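black table finish, dust and scratches — what are you all using?
Plakgate Home Board > Furniture

tallowbee
2023-10-05
Got the black wood table from Ledesma in March, love it, but every crumb shows. Kids' stuff lives on it too, little turtle with the red legs, white tray etc. Want something on top before it gets wrecked. Wax? Oil? Glass?? Grain is nice and I dont want to bury it.
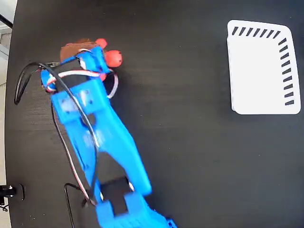
Budget is small, the table already ate it. Also can't do anything smelly, we eat in the same room.

mossgrid48
Paste wax. Thin coat, wait, buff. Done. Mine gets it 4 times a year.

Ruckle_T
Wax on black is a smeary mess imo. Every fingerprint. Had Pokar hard oil on a desk and it stayed matte.

mossgrid48
Smeary means you used too much of it.

Ruckle_T
Or the wax was bad. Used it exactly like the tin said.

tallowbee
Ok so is oil even possible over a factory finish? It has a soft gray shine when the light hits, so I assume theres a topcoat.
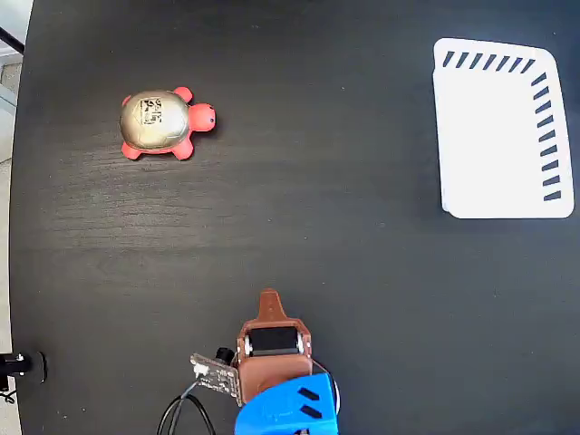 Rounded edges too, so a glass sheet would look odd unless I get one cut. Zonditz wanted about 2,000 for a cut piece. No.

pinhook
Oil won't soak in over a topcoat. Just sits there going sticky. Ruckle's desk was probably bare wood.

Ruckle_T
It was bare, fair enough. Still wouldn't wax black.

pinhook
Felt dots under the tray, damp cloth, leave the finish alone

tallowbee
Felt dots it is for now. Might try wax on the undersdie first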